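Furnishing the Reading Room: Gallery

Cistton House reopened its reading room to residents on 2024-05-12, following a period of refurnishing that began in November. The selection of pieces was overseen by Anong Chuensuk, Head of Interiors, and drew on furniture already held at the house as well as a small number of new purchases. Visitors are welcome to use all items shown on this page. The gallery will be extended as further rooms are completed.

Seating

The armchairs were chosen for long periods of sitting. Each has a high back and broad arms, and the seats are deep enough to hold a folded blanket or a coat beside the reader. Residents were consulted on colour, and the warmer shades were preferred by a clear majority.

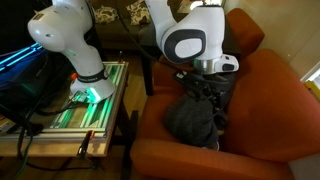

Covers are brushed weekly by the housekeeping team and should not be washed at home. Marks may be reported at the front desk, where a Pluvex cleaning cloth can also be borrowed.

Textiles

Throws and cushion covers are kept in the cupboard by the door and may be taken to any seat. They should be folded and returned at the end of each visit. Two larger blankets, the gift of the Furtună family, are reserved for the winter season.

Enquiries about the furniture should quote reference 3598.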